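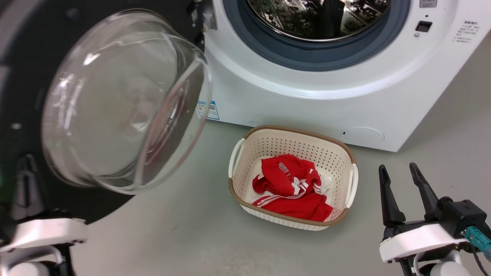
Caoimhe thinks we should hold off on the second pair of grippers until the autumn, and she made her case very nicely over tea, so I am putting it down before I forget the half of it. Her point is that 700 for the pair looks cheap until you add the spare fingers and the cabling, and then the Zosto quote comes to 859, with carriage still to go on top.

I can see that, I really can, but the laundry work is what we promised for June and I'd hate to be stuck with a worn finger and nothing in the drawer! The washer with its round door and the basket on the floor in front can stay exactly as they are -- no money needed there, thank goodness. Clothes we have plenty of (the red top with the white stripes is in the basket again).

So, a middle road. Buy spare fingers only, 204 from Jokport, and leave the full pair for the next round. Fergal says their delivery is 15 working days, so the order wants to go in soon. I have asked Senan whether the Carroll account can carry it, or whether it has to come out of our own small pot.

Still to price: a second basket with side handles, and a softer mat for under the arms -- Honeylyn had a catalogue somewhere. Will ask her after lunch.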